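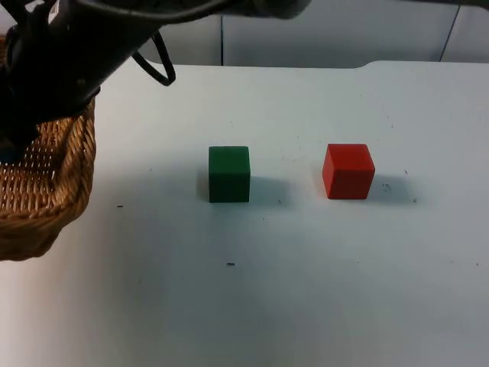
El canasto de mimbre es un mal contenedor para casi todo lo que se guarda en él, y aun así defiendo que siga en la casa. Lo digo después de haber clasificado durante varios meses los recipientes domésticos de tres viviendas, con el propósito de decidir cuáles merecen ocupar una superficie de trabajo y cuáles deberían ir a un estante. La pieza de trenzado que motiva este texto tiene lo que espero de un buen ejemplar: un borde grueso, trenzado, y paredes de entramado tupido que dejan huecos pequeños entre las fibras. Está apoyada directamente sobre una mesa blanca, con motas y marcas dispersas, y esa combinación de fibra clara y plano liso resume el problema que me interesa.

El problema es la relación entre volumen y acceso. Una caja rígida de paredes rectas aprovecha la superficie que ocupa; un canasto curvo pierde capacidad en las esquinas y además no se apila. Concetta Ferraro, con quien discuto estas cuestiones desde hace tiempo, sostiene que un recipiente que no se apila es un adorno. En una despensa tiene razón. En una mesa, el argumento pierde fuerza, porque allí casi nunca se apila nada: se deja, se recoge y se vuelve a dejar.

Conviene separar dos funciones que los catálogos de organización confunden. La primera es el almacenamiento, que exige identificación, cierre y aprovechamiento del espacio. La segunda es la contención transitoria, que exige una boca ancha, un borde que no corte la mano y un cuerpo ligero. El canasto falla en la primera y cumple bien en la segunda. El juguete que debe volver al dormitorio, el paño limpio, el cargador sin dueño reconocido: todo eso necesita un lugar durante unas horas. Una caja con tapa añade un gesto, y ese gesto basta para que el objeto se quede fuera.

El borde merece más atención de la que recibe. Es la zona que soporta el agarre y la que cede antes cuando el canasto se levanta por un solo lado con carga. Un remate trenzado grueso reparte ese esfuerzo entre muchas fibras; uno fino, cosido o grapado, lo concentra en pocos puntos. Cuando compro, paso el pulgar por todo el perímetro interior antes de mirar la etiqueta. El modelo mediano de Caruso que uso en la cocina mide 40 centímetros de diámetro y pesa 335 gramos. Lo levanto con una mano y no tengo que despejar el resto de la mesa para moverlo. El modelo equivalente de Otero, en plástico, resulta más fácil de lavar y más incómodo de sujetar.

La limpieza es la objeción seria. El entramado retiene migas, polvo e hilos, y no admite un lavado a fondo sin riesgo de deformación. Remo Serra me escribió en junio para recordármelo, con cierta insistencia, a propósito de un texto anterior. Acepto la objeción en lo que toca a alimentos sin envolver, piezas pequeñas y cualquier cosa húmeda. Para el resto me basta con volcar el canasto, golpear la base con la palma y pasar un cepillo seco siguiendo la dirección de la fibra. Los forros de tela -- que muchas tiendas presentan como solución -- trasladan la suciedad a una pieza que hay que desmontar, lavar y volver a ajustar. Yo los retiro.

También discrepo de quienes recomiendan superficies oscuras para disimular el uso. Un tablero blanco muestra cada mota, y por eso indica cuándo hay que limpiarlo. El canasto tiene una ventaja modesta en ese contexto: se aparta, se pasa el paño y se devuelve a su sitio en un solo movimiento. Los mismos objetos, sueltos, obligan a levantarlos uno por uno, con el resultado conocido de que se limpia alrededor de ellos.

Queda la cuestión de la cantidad. Mi criterio es un canasto abierto por mesa, situado hacia un lateral, nunca en el centro, y vaciado al final del día. Si hay dos, el segundo se convierte en depósito permanente al cabo de poco tiempo. Cinzia Santoro aplica una norma más estricta y fija además un límite de peso de 2 kilos por recipiente; me parece razonable para las asas, aunque en un modelo sin asas el límite real lo pone el fondo. El fondo es lo que menos se inspecciona. Hay que darle la vuelta y comprobar que los travesaños no sobresalen, porque una punta de fibra raya una superficie lacada con facilidad.

Mantengo, por tanto, la clasificación que propuse entonces, con una corrección: el mimbre sale de la categoría de almacenamiento y pasa a la de tránsito, junto a las bandejas y los cuencos anchos. Las cajas con tapa siguen en el estante.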